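Collecting Demonstrations for a Stovetop Transfer Task
Subira Kashindye and Njoroge Odera
Project report, January 14, 2025
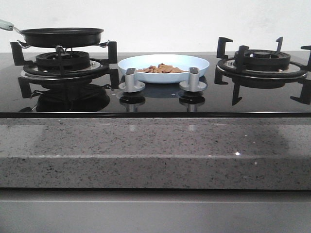

Figure 1. Cooktop workspace with the pan on the left burner and the bowl between the burners, as seen by the fixed camera.

1. Purpose

The goal of our project was to build a small set of demonstrations that could be used to train a robot arm to move food pieces from a bowl into a pan. We did not try to design a new learning method. Our question was how much the quality of the examples depends on the way the workspace is set up and the way the operator drives the arm. Most of the term went into collecting and sorting, and this report mainly covers that part.

We called the data set Fikell. The recording program, which we wrote ourselves, is called Stisimen. Both names appear in the folder names and the log files.

2. Workspace

All recording was done at the cooktop in the Campbell teaching kitchen. It is a two-burner gas cooktop with a black glass top, set into a granite counter. The gas supply was shut off at the valve for the whole project and no heat was used in any trial.

The frying pan goes on the left burner. The right burner is left clear. The food pieces are in a shallow, pale blue bowl in the middle of the cooktop, behind the two control knobs. The knobs are the main obstacle in the task. They stand in front of the bowl, so a low approach from the counter side runs into them. We told operators to come down from above the bowl and to lift straight up before moving left.

The wall behind the cooktop is plain white, which helped when we checked the video by eye. The glass top was less helpful. It reflects the burners, the knobs and the bowl, and our first attempt at finding the bowl by color sometimes picked up the reflection as well. We handled this by drawing a fixed mask over the front part of the glass - a simple fix, but it only works as long as the camera does not move.

3. Recording procedure

One person drove the arm with a hand controller and the other ran Stisimen and wrote notes. We traded places after every 10 demonstrations. Each demonstration began with the arm at its rest position and ended when it returned there. The operator picked up one piece, carried it to the pan and released it over the pan.

Between demonstrations we put the piece back and moved the bowl a little by hand. For the first group of recordings the bowl was returned to the same spot each time. In the second group it was shifted left, right or back, within the limits set by the burners.

The program saved the fixed camera video, the arm joint positions and the gripper opening. It also saved a text note typed by the second person. The note turned out to be worth the trouble, as several faults could not be spotted from the numbers alone.

4. What we collected

We recorded 80 demonstrations in December. After review we kept 50 for training. The rest were set aside for these reasons:

Piece dropped before reaching the pan
Gripper touched a knob
Long pause by the operator in the middle of the motion
Video and joint data out of step

The last of these was our own mistake. Stisimen stamped the video frames when they were written to disk and the joint readings when they arrived, so a slow disk put a delay between them. We changed the program to stamp both on arrival and had no further trouble with it.

Pauses were harder to judge. A short stop above the bowl is normal while the operator lines up the gripper. We agreed to reject any demonstration with a stop longer than 4 seconds. Njoroge went through the recordings first and Subira checked the ones he had marked. We disagreed on 6 of them and watched those again together.

5. Observations

Our later demonstrations were smoother than the early ones, and they also looked more alike. By the end we were both using nearly the same path. This makes the data cleaner but gives the learner fewer examples of recovering from a poor position. We would now keep some of the early recordings in which the gripper missed and tried again - at present they are stored in a separate folder and not used.

Shadows on the counter changed over the day. We did not control for this or write down the lighting.

6. Remaining work

The training run has not been done yet. The files have been copied to the Fukia server along with the notes and the camera mask. Before any more recording, the camera mount should be marked with tape so that the mask can be reused, and the pan handle should be set to the same angle each time. It points left in our setup, but we never measured it.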